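**Scoring a retired batter in junior cricket: does it count as a wicket or not?**

Posted in Scoring & Umpiring, April 2018

**Sofia Stamatopoulos**

Hi all, bit of a long one, sorry! I've been scoring for my son's under-12s at Ponden for most of the season (I put my hand up at registration day and that was that) and I thought I had it pretty well sorted until our last game against Trurness.

Our comp has a rule that a batter has to retire once they've faced 30 balls. Fine, easy, everybody gets a hit. They can come back in at the end if everyone else is out. So our opener faced his 30, off he trots, in comes the next kid, and I wrote "retired" next to his name and kept going. No wicket added.

Then at drinks the Trurness scorer and I were comparing books, as you do, and she had us one wicket further down than I did. Everything else matched, right down to the leg byes. She said a retirement goes down as a wicket because the batter has left and someone new has come in, and that she'd always done it that way. She was perfectly nice about it but very sure of herself, and I'm only in my first season, so I went a bit quiet and pencilled it in with a question mark.
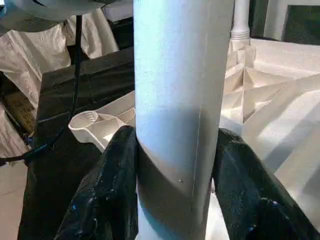

It got worse after that, because our opener did come back in. We lost a heap of wickets in a hurry (18 runs for the last five, let's not talk about it) and he went out again to bat with our number 11. He got bowled a couple of overs later. So now in her book he'd been dismissed twice! We both looked at that for a good while and neither of us could make it work. In the end she crossed hers out and we agreed on a total, but I don't think either of us knew which one of us had been right, or whether we'd just found a number we could both live with.

What I'd love to know:

- Is a compulsory retirement a wicket or isn't it?
- What do I write beside his name if he never comes back in?
- When he does come back, do I start him on a new line or carry on with the old one?

It matters a bit more than usual because our ladder is split on quotient when teams are level on points, and we're level with two other sides. I'd also like to get it right before the indoor season starts in June, as I've apparently agreed to score that too.

---

**backfootpunch**

Not a wicket. Your mate from Trurness was wrong. Put "ret" and move on.

---

**Jasent Scorer**

Hi Sofia, welcome to the club! I did exactly the same thing in my first year, except I was the one adding the wickets, and I did it for five games before an umpire took me aside.

There are two ordinary kinds of retirement. If a batter goes off because they're hurt or crook, or for anything else they can't help, it goes in the book as "retired – not out". They can come back when a wicket falls, and it's never a wicket against the team. If a batter walks off for any other reason and doesn't get the opposing captain's okay to come back, that's "retired – out", and it counts as a dismissal for their average. The bowler doesn't get credit for either one.

Junior retirements are a different animal, because the kid hasn't chosen to go anywhere. Your local playing conditions are what count. Every junior comp I've scored in treats it as not out, so in the book it looks just like the injured one. I write "ret n.o." in the How Out column, and the wickets stay where they were. I'd still have a look at your own rules before you take my word for it, because I've heard of comps with their own arrangement.

For the coming back part — keep him on his original line. Leave a bit of room when he goes off (I put a small vertical stroke after his last ball and write his score and the over in tiny letters above it), and then just keep adding his runs after the stroke. Do "retired" in pencil and rub it out when he walks back in. When he's bowled, he gets "bowled" and the bowler's name, and that's his one and only dismissal. So you had it right the first time.

The other thing to watch is the fall of wickets. Don't put the retirement in that row at all, or your numbers go skewiff and you'll be hunting for the mistake at nine o'clock at night. I do keep a note of the score when he went off, over in the margin, because it makes the partnerships easier to work out later if the coach wants them.

For the quotient, if you and the other scorer finished on the same total and the same wickets, you're probably right as rain. Just make sure the result that got entered online has the one dismissal for him. If it doesn't, email your comp secretary and both clubs can confirm it.

---

**Mousavi**

Agree with all of that. One small thing to add, check whether wides and no balls count towards the 30 in your comp. They do in some and they don't in others, and we had a proper barney over it when a boy on 90-odd for the season got called in a ball early. Our lot say a no ball counts as faced and a wide doesn't.

Also if you're scoring on a tablet, look for a separate button for retiring. On ours it asks you out or not out straight afterwards and the default is out. I've been caught by that one more than once.

---

**Sofia Stamatopoulos**

Thank you all so much, what a relief! I found our playing conditions and it's there on the second page, "retired not out, may resume at the fall of the last wicket". I've checked the online result and it has him bowled once, thank goodness. Love the little vertical stroke idea, I'm pinching that. And no, I had no idea about the wides, so now I have to go and read the rest of it.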